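A visit to the Hollatex workroom, 1 September 2023

I went to Turkbridge to learn how they look after the hand-held grippers at Hollatex. Zawadi Obura received me and showed one sorting table, where small things from a mixed pile are picked up with two black fingers.

She starts with the finger pads. They are dark blue, and when the ribs become smooth she changes both together - never one alone. Then she tries the jaws on something soft before anything hard.
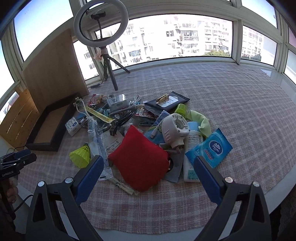
The table by the windows, with the tray and the shuttlecock. 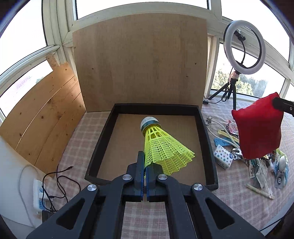

The pivots get their turn after the pads. Kheri Mushi tightens the screws by hand, a very small turn, and opens and closes the jaws 19 times. If they are stiff he loosens them again. I asked why 19, and he said it was written so in the notes from April.

Spare pads come from Narkari and take almost two weeks to arrive, so they keep a small box of them under lock.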